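Comparing two finger sets on a two-arm setup
Student project report, Brestham robotics lab
Dace Raudsepp and Bok-nam Ha, with a lot of patience from our supervisor Ieva Siliņa

So, what we wanted to find out sounded really simple in December: if you put flat rubber-faced fingers on a parallel gripper, and then you put pointed ones on, which set is better at picking up fiddly things like cable ends? I (Dace) figured we'd have an answer in a week. Bok-nam was smarter and said a month. It was closer to a month.

The flat fingers came with the grippers and the pointed ones we printed ourselves, in black, after going through five versions of the tip. Version one was so thin it bent whenever it touched the table. Version two had a mounting hole on the wrong side, my fault entirely, I mirrored the part. By version five we had something that closed evenly and didn't need sanding (well, a little sanding).

We ran everything by teleoperation because we wanted to compare fingers and didn't want to end up debugging a policy at the same time. Each trial was one attempt at picking up one object and moving it to the other side of the table. We logged 2218 trials with the flat set and 1674 with the pointed set. The numbers don't match because the pointed set went on later and we ran out of lab time, so all our comparisons use success rates per object and never raw totals.

On big soft stuff the flat fingers won easily. You can be sloppy with them and they still hold. The pointed ones kept pinching a tiny bit of cloth and letting go halfway over! On plugs and cables it flipped the other way. With the flat set I had to come down almost exactly square on a USB plug or it would squirt out sideways, and my partner got so tired of watching me do that that he made me take turns with him. The pointed tips let you go in beside the cable and close on just the plug, and the grip angle mattered a lot less.

One thing we didn't plan for is how much the cable itself fights you. A thin cable that's attached to something at the far end pulls the plug around once you lift, so we started leaving more slack on the table and going slower in the first few seconds. Both sets got better after that, which means our early cable trials are kind of unfair to the flat fingers. We kept them in but marked them in the log.

The wrist cables were the other headache. If the loops under the gripper are too short, the wrist stops before you want it to, and if they're too long they drag over whatever is on the table. Rosemarie Rothe from the year above showed us how she ties hers and we copied it on one arm. We should have done both.

If somebody picks this up next year, I'd try pointed tips with a thin rubber sleeve, and I'd set the cable slack before trial one. The print files for all the tip versions are in the shared folder, including the mirrored one, so check the number before you print.

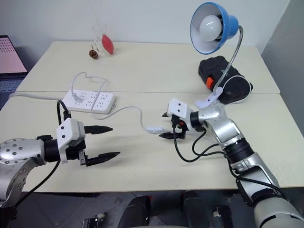

Page last modified: December, 4:40 pm, by Dace Raudsepp
Pointed fingers on the left arm and black fingers on the right, with the USB plug held in the right gripper. The thin cable runs back across the table to the power strip, and the left gripper is open.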